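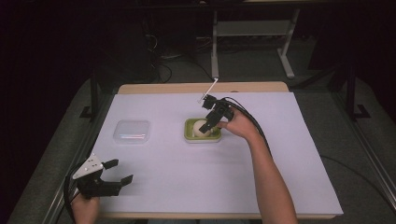

Search tickets Enter keyword or ticket no.
2 min read

Ticket 103: Second pair of hand-held grippers, purchase request
Status: on hold
Opened by: Hussam Yammine
Assigned to: Oranuch Chaimongkol

Hussam, September 19, 2019
Requesting another pair of the Estby grippers plus the spare cable kit. The right one drops its connection mid-task and we lose the run. Pastumora quoted 14 days for delivery. I'd like it in this quarter's budget.

Oranuch
Before I sign for a pair, which part is failing? The request says gripper. The log you attached says "no signal," and that could just as well be the cable. Those cables lie across the paper and off the side of the table, and they're thick enough to tug on the connector every time a wrist turns. Did anyone swap left and right?

Hussam
Swapped. Fault stayed on the right side of the table, with the other gripper plugged in.

Oranuch
Then a new gripper fixes nothing. What does the cable cost alone?

Hussam
200 from Dwivedi. Pastumora only sells it in the kit. They say the kit is "recommended for heavy users."

Oranuch
I'm sure they do. Order one cable from Dwivedi. Put a strain relief on it this time. If you can get through a full week of ball and tray runs without a dropout, I'll close this. If not, we look at the port before we look at a catalog. The pair can go on the December list and I'll want failure counts with it.

Hussam
Ordered. Still think we'll need the pair.

Oranuch
Noted.

Related tickets
Rornomum license renewal, seats not used
Table frame: quote for taller posts
Dwivedi account, wrong billing address
Estby warranty terms, waiting on reply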